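Plelum Users Board > Data and Training > How many grasp examples before you stop?

Started by kalton_florian, 5 Oct 2026

kalton_florian
Hello all. English is my third language, so please excuse me if something sounds stiff.

We are gathering teleoperated examples for a pick-and-place policy with household bottles: detergent, softener, dish soap. Two operators, one arm with a soft hand, wrist camera and one camera on a post. At the moment we have 200 episodes for each bottle and the policy is good with the small ones. With the large detergent bottles it closes the hand too early and pushes the bottle away.

My colleague wants to go to 500 episodes for each bottle. I think we should first change how we record. What is your experience?

Florian Aebischer

maelle_b
I would not go to 500 yet. In our lab we did exactly this in July, and what we got was a very large folder of the same grasp. Look at your starting positions. If the operator always puts the bottle back at the same place with the label up, the policy learns this place and not much else.

dale.despres
Sorry, I disagree with Maëlle a little. More data did help us, but only after we threw out the bad episodes. We kept every episode at first, also the ones where the operator hesitated in the air for a long time before closing. The policy learned to hesitate. It was painful to watch.

kalton_florian
Thank you both. I should say that we do move the bottle between episodes, there is a list of poses. But Dale has a point about hesitation. Our new operator is careful and slow, and his episodes are almost double the length.

For the large bottles I now ask the operators to come from the side and put the fingers around the body, and to keep the printed side toward the wrist camera in part of the episodes. On this orange one the label even tells a person which hand should hold the side, so at least the manufacturer agrees with me about the side grasp.
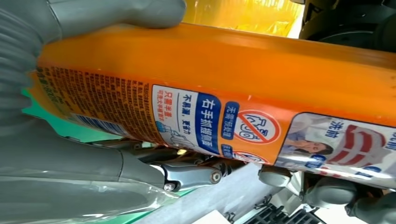 Should failed grasps be kept in the set?

Keep them in a separate folder with a failure tag, and leave them out of plain imitation training. They are useful later if you train a success detector, or if you want to show the policy how to recover, but then the episode must continue until the operator has really recovered.

That is the text from the Flestemell recording guide which our group uses. I put it here so you know what rule we follow today. I am not sure the second part is applied by everybody at our place.

a_kowalchuk
The rule is fine, but it gets broken at the border cases. What do you call a grasp that slips a bit and holds? Our operators marked those as success in the morning and failure after lunch. We finally wrote down one sentence: if the bottle is still in the hand at the place position, it is a success, no matter how ugly. The labels became much more consistent.

dale.despres
Ugly successes are exactly what I would remove, Aaliyah. The policy copies them.

a_kowalchuk
It copies them, and then it knows what to do when its own grasp is ugly. With only clean episodes ours was lost the first time a bottle turned in the fingers.

maelle_b
I am on Aaliyah's side here, with a limit. In our set one ugly episode in 8 was okay. With more than this the motion became shaky.

cchan_morin
Joining from the Morin project. One question nobody asked: Florian, does your policy get finger pressure as input, or only the images and joint positions? With a big bottle close to the wrist camera, most of what the camera sees is bottle. The policy has little to judge distance from, and closing early would not surprise me.

kalton_florian
Only images and joint positions, Carter. The pressure is recorded but not used in training. You are right that the wrist view fills up very fast with the large ones, the post camera must then do all the work.

cchan_morin
Then I would try pressure as input before recording anything new. It costs you one training run. Also check that the time stamps match. Ours were shifted by five frames and we blamed the operators for weeks.

kalton_florian
I checked the time stamps just now on a few episodes and the pressure comes later than the image, in all of them. I will correct this, train again with the 200 we have, and write the result in this thread. The 500 will wait.

dale.despres
Please post the result also if it is bad.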